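Interview: The Records Manager at Prekotska on Keeping a Town's Paper

6 October 2019

The municipal archive at Prekotska occupies the lower floor of the former customs office and serves the town and its outlying districts. Its records manager, who has held the post for 21 years, met with the Bulletin to discuss the transfer of the land and water registers, a project due to finish at the end of the month.

The registers came to the archive from the waterworks at Muvetti when that office closed. There were 714 volumes in all, and the manager recalled that the first task was to decide what order they were in. "The waterworks clerks had shelved them by size," the manager said. "The tall ones stood together and the short ones stood together. It made good use of the shelves, and you could find nothing unless you had worked there for years."

Staff chose to restore the original numbering, which survives on the inside cover of most volumes. Where the number was missing, they compared the first and last entries with the neighboring books. The work took up most of one winter. "We have left 5 volumes at the end of the run with no number at all," the manager said. "I would like to place them, but I will not guess. A wrong number is harder to undo than a blank one."

Asked about the condition of the paper, the manager spoke at some length. The older registers are rag paper and remain strong. The later ones were made when the town bought the cheapest stock it could get, and their edges break when a page is turned quickly. These volumes are now issued to readers on foam supports, one at a time, and may not be photocopied. Readers may take their own photographs without flash after signing the usual form.

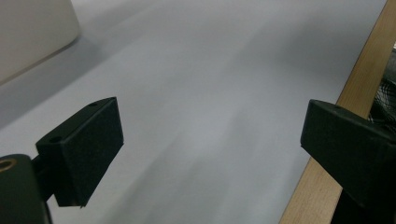

A pale, unmarked surface with part of an off-white object at upper left.

The archive has also changed the way it stores loose sheets. Letters and receipts that had been folded into the registers were removed, flattened under light weight, and placed in folders, with a slip left in the volume to show where each had been found. Almost 2580 slips have been written so far, all in pencil. The manager considers them the most useful part of the project. "A receipt by itself tells you that a man paid for a pipe," the manager said. "If you know the page it was tucked into, you know which house the pipe went to, and often you know why there was a dispute over it."

Disputes over water make up a large share of the requests the archive receives. Property owners on the Rebelo side of the river still hold rights set down in the early registers, and their lawyers ask for certified copies. Family historians form the second group. The manager noted that they tend to arrive with a surname and leave with a street, as the registers were kept by address and the name index covers only the later years.

The interview turned to digital copies. The archive has begun scanning the fragile volumes first and will place the files on the regional catalog, Oltum, once the descriptions have been checked. The manager expressed support for the plan but said that the paper would remain the record. "Some clerks corrected an entry by scraping the ink away with a knife. You can feel that with your finger and see it with a lamp held low. I am not sure that every scan will show it."

On the question of staffing, the manager declined to comment beyond saying that a request had been filed with the town council. The reading room will be closed while the last shelves are moved and will reopen at its regular hours. Requests for certified copies may be sent by mail during the closing and will be answered in the order received. Readers who have reserved a volume will be contacted by the archive with a new date.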